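Renting a room by the month in Tremlow, utilities in or out?

tremlow_tenant
Landlord wants 576 a month plus a share of the electric. The last bill for the house was 154.
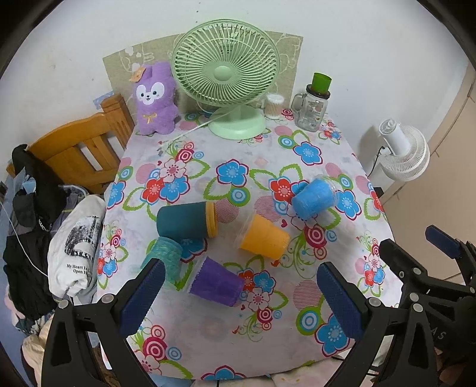
He says the share is split by room, and I'm out most of the day. Is that normal?

glindsay
Normal enough. Get the split in writing before April.

mapleside5
Disagree. Ask for one flat price. I paid by share for a year and argued over every bill.

glindsay
A flat price just means he pads it — you pay for the worst month all year.

tremlow_tenant
He did offer flat, but higher. The table stays with the room either way. 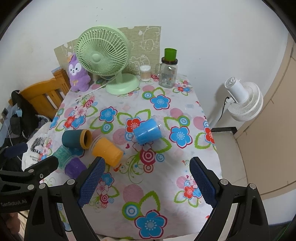

The table, with five cups on it

mapleside5
Take the flat offer if the difference is small. What's the deposit?

tremlow_tenant
917, and I get it back when I leave.

glindsay
Get that in writing too.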